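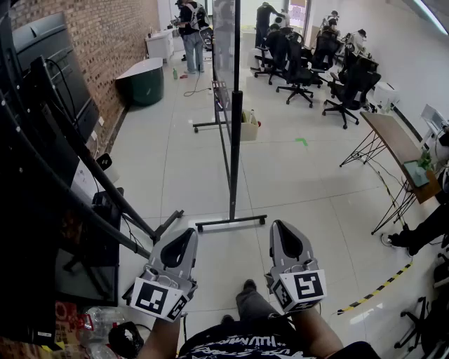

I've been meaning to write about our calibration result since August, and I keep putting it off because every time I sit down there's one more plot I want to redo. So let me just tell it the way I'd tell it over coffee. The question we set ourselves on the Travido project was how much the start of a demonstration matters when you teach a policy from hand-held grippers. We track each hand through the white cube mounted under the gripper, the one with the black-and-white marker patterns, and if those markers aren't clearly in view when you begin, the first stretch of the hand path comes out jittery - and the policy learns that jitter very faithfully, bless it.

What we tried is almost embarrassingly simple. Before each demonstration you hold both grippers out in front of you, keep still for 5 seconds, and then start the task. Benedito Barbosa suggested it after a long afternoon of staring at my smoothing filter, which I had been very proud of (I'm still a little proud of it!). We collected 300 demonstrations with the pause and 300 without, same task, same people, and trained one policy on each set.

Over 108 trials apiece, the policy trained with the pause failed its opening reach 12 times. The other one failed it well over twice as often. I expected a small difference and got a big one, and I spent a whole evening hunting for the bug. Next we'll try it with a shorter pause, as my arms would dearly like to know how much of that hold we need.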